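Home Visits Notes Back issues Contact

Print this page E-mail this page

Visit report: the Porkholm county records store

The store at Porkholm holds paper records for 11 townships and opens to outside visitors once a year. The visit covered the intake room, the two stack floors and the small reading area. The purpose was to compare its shelving and climate practice with that of our own building at Cedby, which is due for refitting in May.

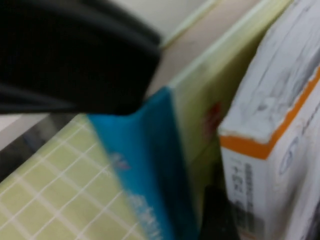

Harish Kandpal
Records storage adviser, Cedby
2025-02-28

Intake is on the ground floor. Incoming boxes are weighed, given a shelf number and held for two weeks before going upstairs. The hold lets staff check for mold and insects. Boxes that fail go to a separate room with its own air supply.

The lower stack floor has 148 bays of fixed steel shelving. The floor was rated when the building was a seed warehouse, and the load limit is posted at the end of each row. The upper floor uses mobile shelving from Bajpai, hand cranked. Two carriages were stiff; the track had been shimmed where the slab dips toward the east wall. Staff expect to relay that section.

Current holdings are 2,707 boxes. Free space would take another 2,000 at the present box size, though the older Allosdale tax rolls are oversize and waste a good deal of shelf depth. These are stored flat, two high, with board between them.

Humidity is logged hourly on each floor. The upper floor runs drier in winter, and the set point is allowed to drift slowly with the season. Our own system corrects too often and uses more power for no clear gain. I have asked for a copy of their control settings.
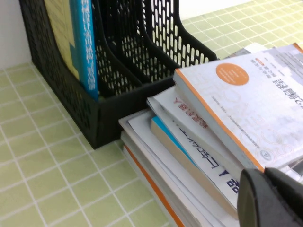 Books upright in a black three-compartment file holder.

Retrieval is by paper slip in duplicate. One copy stays on the shelf in place of the box and the other travels with it. The method is slow but missing boxes are found quickly. Cedby should keep its slips until the new catalog has run for a full year.

Print this page E-mail this page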